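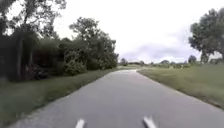
Sorting Out the Sound and Picture in Your Living Room (and Keeping It Sorted)

Posted Tuesday, September 8, 2020, by Svenja Kohlhase

After my last page on cable boxes I had a good many letters asking for the same sort of help with the rest of the TV corner, so I've gathered up everything I know about living with speakers, projectors, screens and remotes. I spent years setting up sound for weddings, church suppers and one very long dog show, and most of what I learned there works just as well between the couch and the bookcase. Make yourself a cup of something, because I do tend to go on.

Start with where you sit

People buy the screen, bring it home, find a wall for it and then discover that the only place for the couch is off to one side with the sun coming in. Do it the other way around if you possibly can. Sit down where you like to sit in the evening, in the chair you like, and look straight ahead. The middle of the screen wants to be close to the height of your eyes, or a touch above. Over the fireplace is nearly always too high, and I say that as someone who had one over the fireplace for 10 years and a stiff neck to go with it.

Before you drill anything, cut a piece of cardboard to the size of the screen (the side of an old appliance box is perfect) and tape it to the wall with painter's tape. Leave it up for a couple of days. You'll walk past it, you'll sit across from it, and you'll find out whether the closet door bumps into it. Moving cardboard is free.

Do the same check for daylight. Go and sit down at breakfast time, after lunch and again just before supper, and see where the glare lands. A plain lined curtain does more for an afternoon picture than any setting in the menu, and it's a good deal cheaper than a brighter set.

Speakers like a little room

If your speakers are pushed tight into the corners, pull them out before you spend a penny on new ones. A corner makes the low notes swell up and go muddy, and then you turn up the volume to hear the words, and then somebody upstairs bangs on the floor. Bring them out from the wall by the length of your forearm, to begin with, and turn them in slightly toward the couch. Play something with one person talking (a radio play is ideal) and shift them a bit at a time until the voice seems to come from the middle of the screen.

A few other things that help:

Put felt pads or a folded dish towel under small speakers that sit on a shelf. Shelves hum along if you let them, and so does any china standing on them.

Don't set a speaker inside a cabinet and shut the door. If it must live in a cabinet, slide it forward until its face is flush with the front edge.

Bare floors and bare walls make everything sound like a school gymnasium. A thick rug between you and the speakers is the first cure, and a full bookcase on the back wall is the second. Mix up the depths of the books – a tidy row works less well than a messy one, which pleased me very much when I found it out.

Soundbars go in front of the set, with nothing standing before them. I've moved more than one vase of dried flowers in other people's houses and been thanked for it.

Labeling cables, the long way

I know that everyone says to label your cables and almost everyone means to. The trick is to label both ends, at the same time, before you plug in either one. Little paper tags fall off, and masking tape turns to glue after a couple of warm summers. What I use now is white cloth tape, folded over the cable into a flag and written on with a laundry marker. Write what it goes to, so the end behind the TV says "DVD player" and the end behind the DVD player says "TV input 2." It reads backward the first time, but when you're on your knees with a flashlight in your teeth you'll be glad of it.

Use hook-and-loop straps for bundling, and leave the plastic zip ties in the garage. You'll want to take that bundle apart again sooner than you think, and snipping a zip tie next to a speaker wire is how I cut through a speaker wire.

Keep power cords and sound cables on separate sides of the cabinet where you can. If they have to meet, let them cross instead of running along side by side. This is often the whole cause of a low buzz, and it takes five minutes to try.

While you're back there, vacuum. Use the soft brush, keep it off the circuit boards and sockets, and get the dust out of the air vents on the receiver. Always switch off and unplug first. Anything that gets warm needs clear space above it, so please don't stack the game machine on top of the amplifier, however neatly it fits.

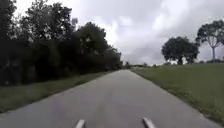 When you write the labels, make a little map at the same time. Mine is one sheet of paper with a box drawn for each machine and a line for each cable, and I keep it in a plastic sleeve taped to the inside of the cabinet door. My sister-in-law was able to get a movie going from it while I was away in April, and she can't abide the thing as a rule.

Cleaning a screen without ruining it

Turn the set off and let it cool. A dark screen shows the fingerprints better anyway. Take a clean, dry microfiber cloth, one that has never been near fabric softener, and wipe lightly from the top down. Most of the time you can stop there. For sticky spots, dampen a corner of the cloth with plain water, wring it until it seems hardly damp, wipe gently and follow up with the dry part.

Never spray anything straight at the screen. The drops run down into the bottom edge and get in behind. Window cleaner, vinegar and paper towels should all stay in the kitchen, too, as they can haze or scratch the coating. If your set came with its own instructions for cleaning, follow those over mine.

Projector lenses want even less attention. A squeeze-bulb blower from a camera store will get most dust off, and a lens tissue will do for the rest. I once watched a man clean a hired projector with the end of his necktie, and the speech that followed was shown through a lovely soft fog.

If you're putting up a projector at home

You don't need a special screen to begin with. A smooth wall in flat white paint will do nicely, or a blackout curtain lining stretched over a frame of straight lumber and stapled along the back. Staple the middle of each side first and work out toward the corners, pulling gently as you go, just as you would for a chair seat. Bedsheets let too much light through and they wrinkle, though we've all used one for the children at some point.

Get the projector square to the wall before touching the correction settings. Those settings squeeze the picture to fit, and you lose a bit of sharpness each time. A couple of thin books under the front feet will level most tables. And tape the cord down along the edge of the room, flat, with proper gaffer tape, which comes up again without taking the varnish along. Duct tape won't be so kind to you.

Let the fan finish running after you switch the projector off, and don't pull the plug to hurry it up.

Remotes

Keep them all in one shallow tray that's too big to slide down between cushions. I use a baking tin with a square of felt glued in. If a remote goes dead, try these before you go out and buy another:

Take the batteries out, press every button a few times, and put the batteries back in.

Look at the contacts. White or green crust can often be cleaned off with a cotton swab barely wet with white vinegar, then dried well. Wear gloves for that, and wipe up any flakes.

Point it at your phone's camera and press a button. With many phones you'll see a faint light blink on the screen if the remote is working. Some phone cameras filter it out, so try the front one as well.

Make sure there isn't a picture frame or a candlestick standing in front of the little sensor on the set.

Sticky buttons usually mean juice. If the case has screws and you're comfortable opening it, the rubber pad inside can be washed in warm soapy water and left to dry overnight. The circuit board can't, so set that aside somewhere safe, along with the screws. An egg cup holds them beautifully.

Making voices easier to hear

More people write to me about this than anything else. Before turning up the volume, look in the sound menu for something called speech, dialogue, news or clear voice. Then look for a night mode, which brings the loud parts down and the quiet parts up. Turn the bass down a notch or two and see if the words come forward. If you have a center speaker, raise that one alone and leave the others where they are.

Check that the set isn't sending surround sound to only two speakers, too. The setting you want there is often named stereo or PCM. I had mine wrong for an entire winter and thought that actors had simply taken up mumbling.

Odds and ends

Save the boxes for a month, and the foam for as long as you own the set, if you've got the attic for it. A big screen travels upright, and it's very hard to pack one well with blankets.

Write the date you bought it on the back of each machine, on a bit of that same cloth tape.

Put the warranty papers and receipts in an envelope in the cabinet, behind the map.

A power strip with a switch is handy for the whole corner, but plug a recorder in separately if you want it to catch your programs while you're out.

I still owe you all a page on record players and how to keep the cat off them, and I'll write it once the pears are put up.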